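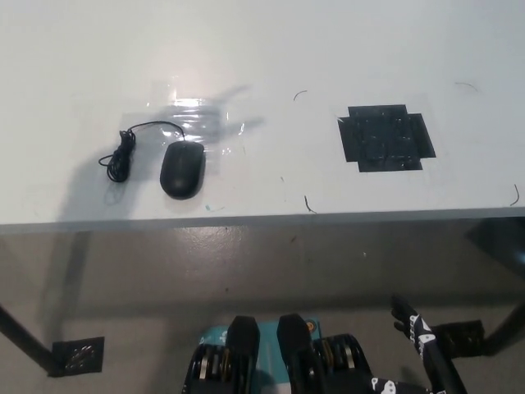 Have you ever wondered how some things got their names? Most words are so old that we can only guess who said them first, but every now and then a brand new thing comes into the world and somebody has to decide what to call it. Very often people look at the new thing, scratch their heads, and borrow a word they already have. Take the computer mouse. A black one lying on a white table, with its rounded front and a thin cord coming out of it, really does look a bit like a small animal with a long tail! It doesn't squeak and it doesn't care for cheese, but the name stuck, and now we use the same word for both and hardly ever get mixed up.

Borrowing like this happens all the time, and once you start looking for it you'll find it everywhere (your family may get a little tired of hearing about it at dinner). Think of a crane. Long before there were tall machines for lifting heavy loads, there were tall birds called cranes, with long legs and long, thin necks. When people built a machine with a long neck of its own, they gave it the bird's name.

Our own bodies have lent out a great many words too. A clock has a face and hands. A needle has an eye, a shoe has a tongue, and a bottle has a neck. A river has a mouth, and that one is funny when you think about it, because a river's mouth is where the water goes out and yours is where the water goes in. Tables and chairs have legs, and mountains have a foot, though only one each, poor things.

Sometimes a name stays the same while the thing itself changes. We still say we "hang up" the phone, even though most of us just tap a button. Long ago, many telephones were fixed to the wall, and when you had finished talking you hung the listening part back on its hook. The hook is gone from most homes, but the words are still with us. And many a mouse today has no cord at all, so it has lost its tail and kept its name.

Other languages do this as well. In Spanish, a mouse can be called "ratón," both the furry kind and the kind you click. In German the word is "Maus," and it works for both of them too. If you know somebody who speaks another language, ask them what they call a crane, or the hands of a clock. You may get quite a surprise, because people in different places don't always borrow the same word.

Now here is something to try at home. Pick 3 things in your kitchen and give each one a new name, borrowed from an animal or a part of the body. A whisk might be a "jellyfish," and a ladle might be a "swan." Use your new names for a whole day and see whether anybody else in the house begins to use them. If they do, you have made a new meaning for an old word, and that is just how a lot of our words got started.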